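Home | Manuals | Hand Units | Cell Layout | Service
Category: Pralevus hand grippers / Set-up and care

4.2 Checking the hand grippers at the table

Carry out this check after moving the cell and after every 45 hours of use. Two people are needed for step 1 only.

1. Line up the table with the floor tape at the near corners. Keep clear of the striped squares around the equipment bases.
2. Lead each cable off the near edge of the table. Leave enough slack to reach the far edge with either hand.
3. Check that the triangular plate on each gripper is tight. Replace worn screws in pairs.
4. Lay a garment flat, waistband toward the far edge.
5. Take one gripper in each hand and close the jaws on the lower part of the cloth.

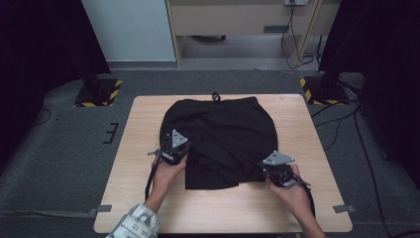
Fig. 13. Both grippers at the lower part of a black garment.

6. Open and close each gripper 2 times. If a jaw sticks, stop and clean it with a dry brush.

CAUTION: Do not pull a gripper by its cable – the connector is not load-bearing.

Note: Dark cloth hides lint in the jaws. Inspect them under a lamp before storage.

Record the result in the cell log. Revised 18/03/2018, P. Bayram.

© Murside Cell Service | Contact | Back to top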